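Eshun Household Words

Version 4

Eshun is a word list for the things people do at home: washing, folding, mending, sweeping, putting away. It holds 224 entries in English, each with a short meaning and at least one sample sentence. The list was put together by Ama Dramani and Renato Garrido for adult language classes and can be used in any course that needs plain, everyday vocabulary.

Files

entries.csv has one row per entry, with the columns word, meaning, sample, topic and level.
topics.txt lists the topic names. Laundry is the largest topic, with 55 entries.
changes.txt records what was added or removed in each version.

Notes on the entries

Verbs are given in the base form. Words that are both noun and verb, such as "iron" and "fold," get two rows. "Towel" and "basket" are level 1. "Crumpled" and "crease" are level 2. Regional words are marked in the meaning column. 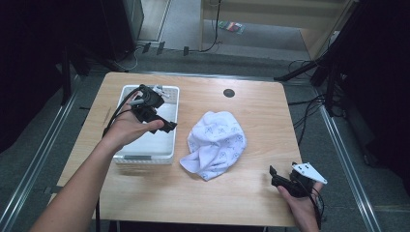 Neusa Nogueira wrote that her students kept mixing up "hamper" and "basket," and asked for the two meanings to be written so they no longer overlap. Both rows were changed in this version, and "hamper" now carries a regional mark.

Known problems

Sample sentences for the mending topic are short and repeat the same few verbs. Some meanings use words that are not in the list themselves. There is no audio.

Corrections

Send the row, the current text and the text you suggest to Lucian Bratu. Changes are merged on Friday.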